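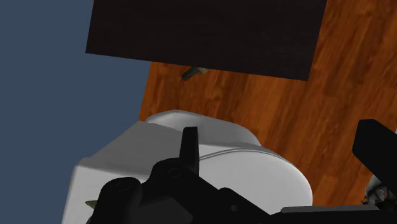

Why Does Wood Have Stripes?
By Parveen Abbasi – May

A tree grows a new layer of wood under its bark each year. Wood made in spring is often pale. Wood made later in the year is often darker. Together they form one ring.

When a trunk is sawn into boards, the saw cuts through the rings, and they show up as lines. This pattern is called the grain. Straight lines, wavy lines and knots – the places where branches grew – can all appear in one board.

The oldest oak in Laltville has 209 rings.

92 shares | 2 comments

Related
How Bark Protects a Tree
What Lives in Hardale Forest?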